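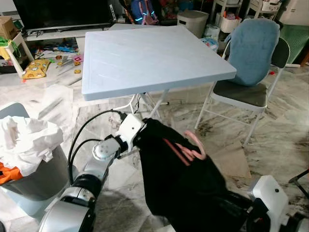 Why does a gripper let go of a garment when the emergency stop has not been pressed and no open command has been sent?

Most often the gripper has restarted. A short dip in the supply voltage resets the finger controller, and on many units the startup routine opens the jaws to find the end of travel. The arm knows nothing about it and carries on to the next waypoint.

That was the fault I chased for most of a week on the two-arm setup, and these are my notes on it, mainly so I can find them again.

The job is putting clothes on hangers. One arm holds one side of the garment, the other holds the far side, and the hanger goes in through the neck. Light shirts ran without trouble. With a heavy black garment on a pink plastic hanger, the left gripper would sometimes open during the lift. The garment dropped, the right arm took the whole load off center, and the right wrist went into a torque stop. The operator display showed only the torque stop, so I spent the first evening on the wrong arm.

Things I changed that made no difference: grip force up one step, lift speed down by half, new finger pads, a new torque limit on the right wrist (put back afterward). I also swapped the two grippers. The fault stayed on the left side, which cleared the gripper itself and pointed at the wiring or the arm.

The Ferkach logger is set by default to record state changes only. A gripper that goes from "closed" to "closed" has no state change as far as the logger is concerned, even if it was off the bus in between. I turned on raw bus recording and ran the lift until it failed. The gripper went silent for 600 ms, then came back with its uptime counter at zero. The arm controller's timeout for a missing gripper was set to 2,000 ms, so it never raised an alarm. It held the last known value and kept moving.

Custódio Seixas, who built the harness, asked me to read the supply at the gripper connector instead of at the power unit. At the power unit it was flat. At the connector it dipped each time the shoulder and elbow accelerated together with the forearm turned outward. In that pose the cable loop along the arm pulls tight against the upper joint. We opened the connector shell and found the crimp on the positive pin had caught insulation along with the conductor. It passed a continuity check at rest. Under tension it did not.

Repair and changes, in the order done:

Pin cut off and crimped again, pull tested, shell refitted with strain relief.

Cable loop at the upper joint made longer and tied at a new point. Checked by hand through full travel with power off.

Missing-gripper timeout reduced to 4 missed messages, after which both arms hold position and the lift is canceled.

Uptime counter added to the safety check. If it goes backward, the program stops, whatever the jaw state says.

Homing on startup disabled. The jaws now stay where they are until someone confirms on the panel. The setting is in the Ekanayake controller under the service menu and needs a power cycle to take effect.

The last one is the change that matters for people. I had been reaching in to straighten hangers with the arms holding, on the assumption that a closed gripper stays closed. A dropped garment hurts no one. The same restart with a hand near the fingers, or with something hard in them, is a different matter. I no longer reach in with motor power on.

I sent the recording to Brenik on November 11, 2022, and asked whether homing on startup could ship turned off. They replied that the default is under review. The older Stalach arm on the bench uses the same connector, and I have not opened that one yet. The spare harness is crimped but still needs its pull test before it goes on the shelf.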